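Flislow Braid-Trim Cardigan

Cream with tan trim
Style 286
In stock

The Flislow is a mid-weight knitted cardigan in cream, finished along its edges with a braided stitch in tan. The braid runs up the front, around the neckline and along the shoulder seam, and edges both cuffs. A row of the same stitching crosses each pocket opening.

Nele Van Damme drew the first Flislow for the Anov fall range and it has stayed in the line with few changes. The body was made a little longer after the first season, and the sleeves were narrowed below the elbow so that they fit under a coat. The trim is the same as it was at the start.

Fit

The cut is relaxed through the body and closer at the shoulder. Most customers take their usual size. If you are between sizes, take the smaller one for wear over a T-shirt and the larger one for wear over a shirt or a second knit. The shoulder seam should sit at the edge of the shoulder. If it drops down the arm, go down a size.

Folding and storage

Do not hang the Flislow. The trim is heavier than the body, and on a hanger it pulls the front edges down and leaves points at the shoulders. Keep it folded in a drawer or on a shelf.

To fold it, lay the cardigan on a bed or a large table, front side up, and smooth it out from the middle. Bring the fronts together so the edges meet without overlapping. Fold one sleeve straight across the body at the shoulder seam, then the other. 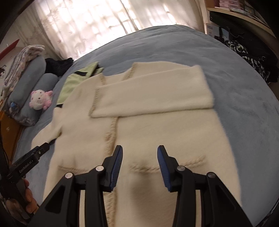 With both sleeves in, turn the sides toward the middle until the piece is as wide as your shelf allows, then bring the hem up to the neckline in one fold. Two folds will fit a shallow drawer better but will leave a crease across the pockets. Store it on top of heavier knits. For long storage over the summer, wash it first and put it in a cotton bag.

Washing

Wash by hand in cool water with a mild detergent. Turn the cardigan inside out and empty the pockets. Press the water out without wringing, roll it in a towel, and dry it flat away from direct heat. Pull the trim straight while it is damp. Do not tumble dry. Wash it apart from dark clothes, at least for the first 2 washes, as the cream picks up color easily.

Small pills under the arms and at the sides are normal in the first weeks. Take them off with a knit comb. Keep the comb away from the braid, where it can lift the stitches.

Repairs

A short length of tan yarn and a length of cream come with each cardigan in a paper envelope. If a stitch in the trim comes loose, pull it through to the inside with a crochet hook and fasten it there. Do not cut it.

Delivery and returns

Orders ship from our Fivgate warehouse, usually within some 9 working days. Unworn pieces can be returned with the tag attached. Exchanges for another size ship free.

See also: Ejigu Ribbed Scarf, Anov Shawl Collar Cardigan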